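Notes from the Laundry Room

I had meant to write about the window boxes this month, but three of you stopped me on the stairs to ask about laundry, so laundry it is! The window boxes will have to wait until February, when there might be something alive in them.

For anyone new to the Isircombe building, I'm the one who puts this newsletter together and also the one who leaves notes on the laundry room corkboard (sorry about the capital letters). I have been doing my wash down there for 16 years, through four different machines and one very bad flood, and I have opinions.

The big one is red. I love red clothes, I own far too many of them, and for years I threw them in with whatever else was lying around and hoped. Then I turned a whole set of guest towels pink the week my sister-in-law was coming to stay. She was nice about it. I was not nice about it, and I've been sorting ever since. 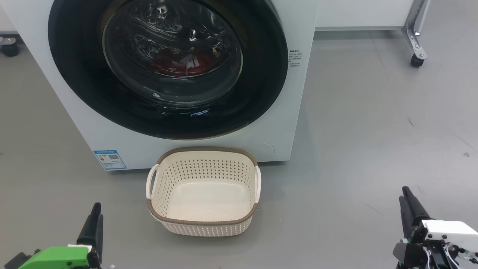
My own system is pretty relaxed. Reds go with the darks - black, navy, that brown cardigan I can't seem to throw out - and they go in cold. New reds get a wash on their own the first time, or two if it's something cheap and the water in my test bowl comes up looking like cranberry juice. The test bowl is just a mixing bowl with cool water and a corner of the shirt left in it for 10 minutes. If the water stays clear I stop worrying.

Anything with a print on the front gets turned inside out before it goes in. I was lazy about this for ages, and I have a drawer of T-shirts with half a slogan each to show for it. Zippers up, too, and please check your pockets. I once washed a whole packet of sunflower seeds and was still picking them out of my socks at Easter.

Then there's the question of how much to put in. I know it's tempting to save up and do one giant load on Wednesday night, but clothes in a front loader need room to fall. If you have to lean on the door to get it shut, take something out. I'd much sooner run a small load and be done with it (and a small load of darks is a lovely quick thing to hang up afterward, ten minutes and you're back on the couch).

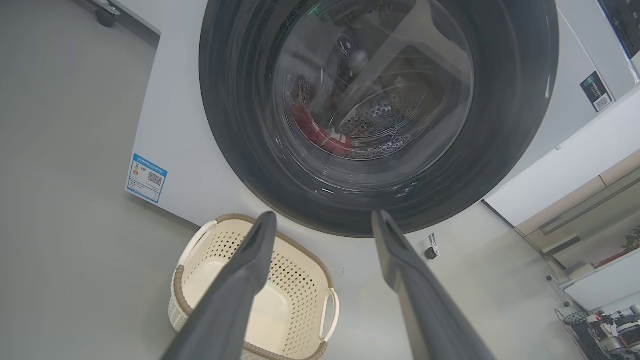

Red and dark together, with plenty of room left in the drum.

Now, soap. I got several questions about the Kinel powder that the corner store has started carrying, and yes, I've tried it, and it's fine. It smells a bit like a dentist's office. I've gone back to the Matar liquid, mainly because I can use less of it, and using less is my other great hobbyhorse. Most of us pour in way too much. I do 7 regular loads out of what I used to get through in four, and my towels are softer than they've been in years.

Leave the door open a little when you've finished, too. That musty smell everybody complained about last summer was mostly wet rubber with no air getting to it. Wipe around the seal with an old washcloth while you're there, and pull out whatever hairpin or mystery sock has settled in the fold.

A word on baskets: I'm a big believer in the plastic kind with holes in the sides. They're light, they rinse out in the tub, and damp things don't sit there stewing if you get distracted on the way to the line. Mine lives on the floor right by the machine so nothing gets dropped on the way over.

Last thing, the dryer fund. We're at $1,975 after the Standorel Street yard sale, which is wonderful, and thank you to whoever bought my old bread maker. There are still two boxes of paperbacks in the hallway if you want to have a look through before they go to the library. Drop any laundry questions in the envelope on the corkboard and I'll get to them next time, along with those window boxes.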